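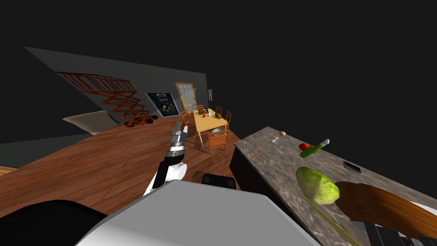 Plank floor beside a kitchen counter

Plank flooring is a floor covering made of long, narrow boards laid side by side. The boards may be nailed, glued or left floating over an underlay. In the district of Midier it replaced beaten earth in most farmhouses, and a survey by Kazimír Vrabec listed 294 houses with boarded kitchens, 53 of them in the village of Zutby. Local boards were sawn at the Bavwood mill and laid in April, before the summer heat. Worn boards were often turned over and used again. The mill's records are kept at Damgaard.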